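# Returnable boxes in a small regional supply chain

Project report, second semester, logistics course
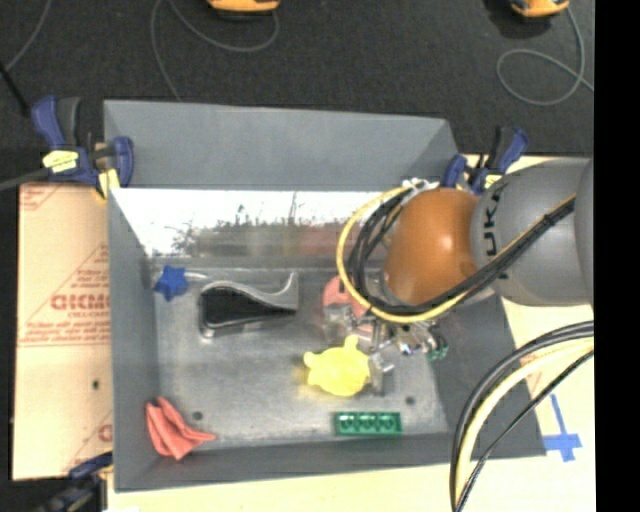
*Figure 1. Open gray bin on a work table.*

## 1. Why we chose this subject

Many companies in our region still send their goods in cardboard boxes which are used one time. Our group wanted to know if plastic boxes that travel back to the sender are cheaper for a small company, and after how many trips. We studied the route between Garnska, where parts are packed, and the warehouse in Havstead. The company Verstraete drives this route and let us read its delivery lists until the end of February.

## 2. Method

We read 2,504 delivery lines and put them in a spreadsheet. Lines without a box type were removed. After this we compared two cases:

- **Case A:** cardboard only, paid by the sender and recycled in Havstead.
- **Case B:** returnable boxes, washed in Surholm and driven back with the next truck.

For case B we needed a number for the box pool. We used 1,000 boxes, which the warehouse manager thought was realistic. For the life of one box we also calculated with 1,000 trips, but this value comes from a sales brochure and we did not test it.

## 3. Results

In the list, 784 deliveries came back with free space in the truck. This was more than we expected — the return trip is often half empty, so the transport of empty boxes costs almost nothing extra on these days. Boxes that fit inside each other when empty are much better here than boxes with straight walls.

The largest cost in case B was not the transport. It was the lost boxes. Customers keep them for storage, or they stand behind a building the whole winter. When we raised the loss in our spreadsheet only a little, cardboard became the cheaper choice again. Washing was a small cost, but it adds one stop in Surholm and makes the planning more difficult.

## 4. Problems in our work

We had only one route and one season. The price of cardboard also changed during the project, and we decided to keep the first price in all tables. One group member calculated the deposit in a different way at first, therefore section 3 was written two times.

## 5. Next steps

We recommend to test a small deposit for each box on the Havstead route before the company buys the complete pool. The next group can use our spreadsheet — the column names are explained on the first sheet.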